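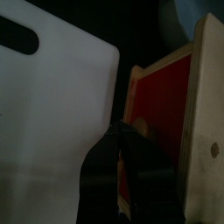
Chopping boards: polyethylene or wood for a small kitchen?

Started by orport_kev, 14 replies, showing first page

orport_kev
Replacing the lot. Current boards are white HDPE, nine years old, scored badly on the working side. Choices are new plastic from Skolon or end-grain beech from Hunell. Use is daily veg, raw chicken once a week. No dishwasher. Which holds up better?

batten70
Plastic for the chicken, wood for everything else. Plastic can go in strong sanitiser. Wood can't, at least not repeatedly.

fenlathe
Disagree on wood being second best for meat. A sound, dry beech board scrubbed with hot water and detergent is fine. A scored plastic one is harder to get clean because the grooves hold residue. If yours are nine years old I'd bin them whatever you buy next.

batten70
Scoring can be dealt with. I take mine down with a cabinet scraper every spring. Five minutes a side.

fenlathe
And where do the shavings go? You want those nowhere near food. The surface also comes out furry unless the scraper is very sharp.

batten70
Outdoors, over a sheet, rinse after. Sharpen the scraper.

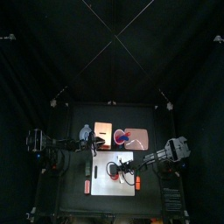 How thick should a plastic board be to stay flat?
Go for 20 mm if it's wider than a dinner plate. Thin sheet bows when one face gets hot water and the other doesn't.

orport_kev
Noted, thanks. Hunell quote 3,035 g for their large board, which seems a lot to lift into a sink one-handed. The medium is 354 mm long.

coman_street
I have the medium. It fits across my sink with room to spare. Oil it monthly for the first year, then when it looks pale. Stand it on edge to dry, never flat on the worktop. Mine split along a glue line the one time I left it flat overnight.

fenlathe
A split on a glue line is a poor joint. Drying flat makes a board cup.

coman_street
It cupped, then it split. Both happened.

batten70
Whichever you get, a handle slot is worth having. Hang it up and both faces dry.

orport_kev
Going with one 20 mm plastic for meat and the medium beech for the rest. Ordering Wednesday.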